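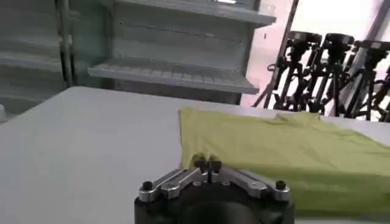
Esther Were thinks a fold only counts as a fold if the thing still looks folded after you walk away from it, and she has told me so more than once while I was writing this README. I started out disagreeing. Having gone back through the notes, I'm less sure.

Rendside Folding Notes
README, last changed 7/8/23

What this is

A set of 500 short records of cloth being laid out, gathered, folded and stacked on a table. Each record has a picture or a few, a line of plain text on what the cloth was meant to end up as, and a mark for whether the result was accepted. Hanna Dmytriv wrote most of the text lines. I did the marks, and Esther went over them afterwards and changed more than I liked.

What is in the folders

tindley: flat cloths and towels, one at a time, on a pale table
erel: garments, mostly T-shirts
notes: the text lines, one file per record
marks: accepted, not accepted, argued about

The third mark was meant to be temporary. It is still there.

Why I would be careful with it

The word "towel" is not to be trusted. Hanna used it for anything soft and plain, and a T-shirt with its neck tucked under got called a towel in several records. We fixed the ones we noticed. If your work depends on telling a shirt from a towel, look at the cloth yourself and ignore the label.

"Folded in half" is worse. People who say they fold in half mean edge to edge, or near enough, or one side flopped over the other and patted. We accepted a gap of up to 2 cm between edges in the tindley folder. In erel there was no rule at all, and it shows.

Then there is the claim, which I have seen repeated in Semeniuk's household guide and elsewhere, that one proper method suits every cloth. I don't believe it. A limp cloth pinched near an edge bunches up at the pinch, and a stiff one swings round like a board. Any method that leaves that out was worked out on one sort of cloth by someone with a lot of patience.

Colours are given in everyday words. Lime, chartreuse and yellow-green all turn up, sometimes for the same cloth. Please don't build anything on the difference.

Known faults

Records marked accepted before August were judged from a single picture, so a crease on the underside would have gone unseen.
11 text lines describe a stack when only one item was asked for.
Cloth hanging over the table edge was never treated the same way twice.

Changes

Corrections are welcome, with the record number please. If you want to argue for a stricter meaning of "folded", write to Esther. She has a draft.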